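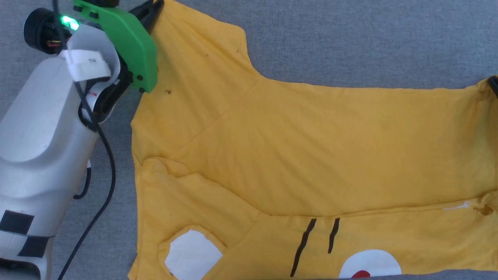 Figure 3. Yellow T-shirt with a printed cartoon-style face, on gray carpet.

4.2 Do care labels change how people wash?

Earlier work by Liyanage and Org claims that clearer care labels make printed shirts last longer. We are not convinced. Their survey asked 477 households in Hedusstead how they wash their clothes, and took the answers at face value. People who say they read a label may only remember that they own one.

We went back to 256 of these households and asked to see the machine settings from the last wash. The match with the survey answers was poor. Most of those who reported washing at 40 degrees had the dial set somewhere else - usually on whatever program the last person in the house had picked.
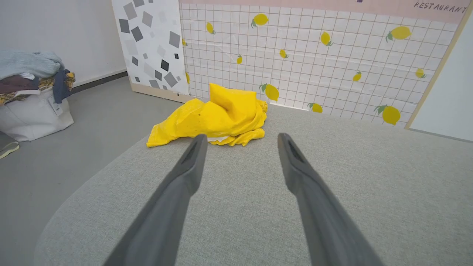

The label wording made little difference either. Ranasinghe argues that symbols work better than text, but her test gave people a label and a quiet room. A laundry pile offers neither. We also doubt the claim that fading of prints can be traced to heat alone, as the Gazi trial had only 2 wash programs and did not record the detergent dose. Until someone measures dose and load together, we would treat any figure for added garment life as a guess.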